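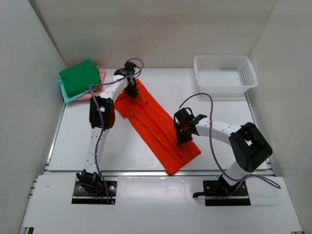
Third week with the Kazmi heated airer now so, quick review before I have to get the kids. Short version: keep it, mostly.

Bought it in the Flelmont sale after Cremilda Araújo went on about hers. Went up in five minutes, no tools. Wings click out, legs a bit wobbly on our kitchen lino but fine on carpet. Takes a full wash if you're mean with the spacing. T-shirts and pillowcases dry overnight, jeans no chance, towels need turning once and even then the hems stay damp. Put a sheet over the top, makes a massive diffrence.

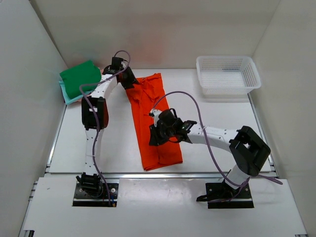
Orange one, part folded.

Cost to run: 200 watts, so pennies an hour on our tariff. Tumble dryer has been off since October and I don't miss the noise. Do miss the fluffy towels.

Moans. Cable is far too short. No timer, so I've stuck a plug-in one on it. Switch is down by the floor where the dog can get at it. And the bars in the middle get warm but the ends of the wings barely do, socks on the ends are a waste of time. 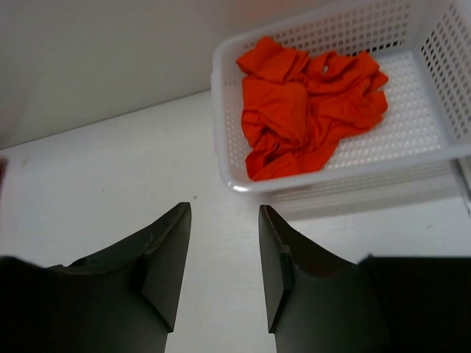 Rang Bevthorpe about the wobble, got a very nice man who sent new feet, free, came in two days. Better now. Not perfect. Would buy agian, would pay a bit more for the one with the timer.

Four out of five.

Filed under: Laundry & Drying, Tried at Home

374 shares | 16 comments

Recent reviews
Prerano steam iron, six months on
Cheap pegs v dear pegs
Do wool dryer balls do anything?
Over-the-bath racks for small flats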